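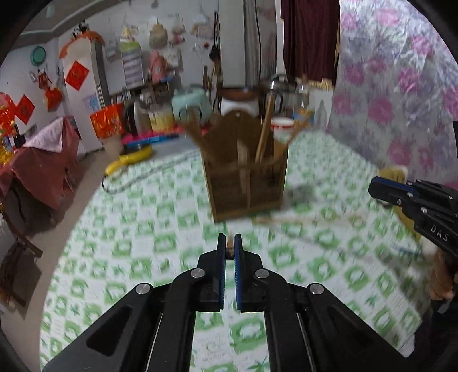 Renu Solanki wrote in on Wednesday to ask whether you really need the ridged pads, or if any old rubber will do, becuase hers kept dropping round sticks and she was ready to bin the whole jaw set.

Home Build Log Parts FAQ Wiring Contact

Renu, ridged. Flat rubber is OK for boxes and cartons. Anything thin and round wants to roll, chopsticks worst of all. Ridges facing each other, both sides, same height. Glue, clamp, leave overnight.

What is Mestodau?
Our two-finger gripper you hold in your hand. Same jaw goes on the arm later. Built at home evenings, plus some bench time at Tilahun, the shared workshop. Free plans, no kits, please stop asking about kits.

Do I need the arm to start?
No. Build the hand tool first. Squeeze it, pick stuff up, find out what's wrong with it. Much cheaper to fix a finger now than after the motor's in.

What does it cost?
Under 200 dollars for one hand tool if you own a printer. Add 50 if you're paying workshop rates for print time. The arm is a separate headache, see Build Log.

How heavy is it?
Mine is 275 grams with no cable. Later ones came out a bit more, I thickened the arms after a crack. Over that and your wrist will complain by the end of an evening.

What should I practice on?
Kitchen things. Chopsticks, wooden spatulas, a bowl, whatever you've got. Start with one stick lying flat, then try pulling one out of a full holder without dragging the neighbors along. That second one is hard. I still mess it up.

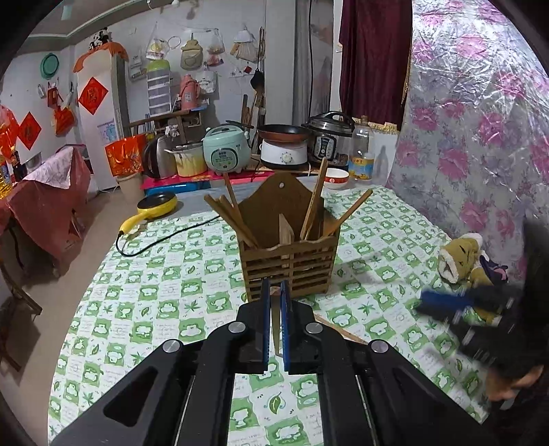

Go in from the top, jaws only a little open, and close slow. Wide open jaws grab three sticks at once. If the holder tips, put something heavy in the bottom, a few washers in a sock works fine.

Jaws don't meet evenly. Help?
Nine times in ten it's the linkage screws. One is tighter than its twin. Back them all off, close the jaws by hand, then snug them up a little at a time going side to side. Don't crank them. They're pivots, they need to move.

Still crooked?
Check the print. Warped arms happen, esp. near an open window. Lay it on glass and see if it rocks. If it rocks, reprint.

Which file is current?
Part 1301 for the finger. Anything older has the short pad slot and the pads creep out the end. The old file is still up on the Dendalance page, I keep meaning to pull it.

Can I use Rirkiser servos?
For the arm, yes, the small one. Needs the adapter plate. The hand tool has no servo so ignore all that.

My fingers mark the wood.
Too much squeeze, or a bit of print edge poking past the pad. Sand the edge. Wipe the pads too, they pick up grit.

Two hands at once?
Sure, build two. Same files, no mirrored parts. Label them so you know which one has the bad screw. Keep cables off the side you're reaching across, ask me how I know.

Can I come by the workshop?
Evenings after 7, ring first, door sticks. Bring your own filament. There's a spare hex key set on the bench, pls leave it there.

When is the arm mount coming?
June, if the plate fits. First one didn't, holes were off. Second one is printing now.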